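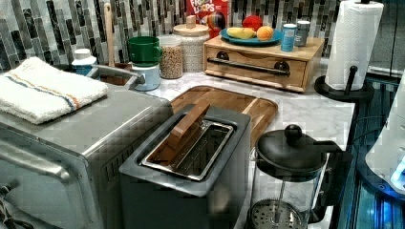
Kitchen, counter and tile backsplash.

DEKBRIDGE HOUSING COOPERATIVE
Building Services Meeting — Minutes
March 2022

Present: Marcela Vávra (chair), Vojtěch Kadlec, Boris Krajčí, Ludmila Danko (minutes)
Apologies: Nanna Frandsen

1. Minutes of the previous meeting

Approved with one correction. Under item 4, "return valve" should read "relief valve."

2. Matters arising

2.1 Stairwell lighting, north block. The timer has been reset to the longer interval. Closed.

2.2 Roof access key. A second copy has been cut and is held in the meter room. V. Kadlec to add it to the key register.

2.3 Bicycle store door. The closer has been adjusted twice and the door still fails to latch when the basement vent is running. Carried forward.

3. Hot water circulation

3.1 V. Kadlec reported on the temperature complaints from the upper floors of the south block. Readings were taken at the riser heads on three mornings before 7 a.m. Risers 1 to 4 were within the design range. Risers 5 and 6 were low on all three mornings, with the lowest reading at 42 degrees C on the return side of riser 6.

3.2 The balancing valves on risers 5 and 6 are the original units and have no position markings. Kadlec considers that both are partly closed, either from scale or from an earlier adjustment that was never written down. The pump is delivering its rated flow and replacement is not proposed.

3.3 B. Krajčí asked whether the low readings could be explained by missing insulation in the basement run. Kadlec replied that the insulation is incomplete between the plant room and riser 5 but that the loss over that distance would not account for the full difference. Both items should be dealt with in the same shutdown.

3.4 Two quotations were received for replacing the two valves and insulating the open section. Šimek quoted for thermostatic valves, with draining and refilling included. Kustar quoted for manual valves with draining charged separately by the hour. M. Vávra noted that the two prices could not be compared as they stand.

3.5 Agreed: Kustar to be asked for a revised quotation on the same basis as Šimek. Upper limit for the work set at 3,000 euros from the maintenance reserve. If the revised quotation is not received before the next meeting, the Šimek quotation is accepted without further discussion.

Action: V. Kadlec

4. Water meters

4.1 The meters in the north block reach the end of their approval period in June. Krajčí has confirmed with Alla that replacement units are in stock and that the reading software will accept them with no change to the license.

4.2 Access to every apartment is needed. Notices will be posted in both entrances and placed in mailboxes. Residents who cannot be home may leave a key with Danko against signature.

4.3 Final readings on the old meters are to be photographed with the serial number visible. In the last exchange several readings were written down by hand and two were later disputed.

Action: B. Krajčí (schedule), L. Danko (notices)

5. Basement drain

5.1 The floor drain outside the laundry backed up again after heavy rain. The line was rodded and a quantity of lint and grit removed. Krajčí recommends a camera inspection of the section under the ramp, where the fall appears to be insufficient.

5.2 Vávra questioned the need for an inspection if the conclusion is already known. Krajčí said that a survey would be required in any case before excavation — the drawings held by the cooperative show two different routes for this line.

5.3 Agreed: inspection to proceed. No decision on excavation until the report has been circulated.

Action: B. Krajčí

6. Charges

6.1 The fee for a replacement entry fob remains at 100 Czech crowns. A proposal from N. Frandsen, sent in writing, to waive the fee for the first replacement was not carried (one in favor, three against, including the written vote).

7. Other business

7.1 Danko asked that contractors sign in at the meter room. Agreed.

7.2 The paint for the lower stair rail does not match the existing color. Kadlec to return the unopened cans.

Next meeting: to be set when the Kustar quotation is received or the deadline has passed.

Minutes taken by L. Danko. Corrections in writing to the chair.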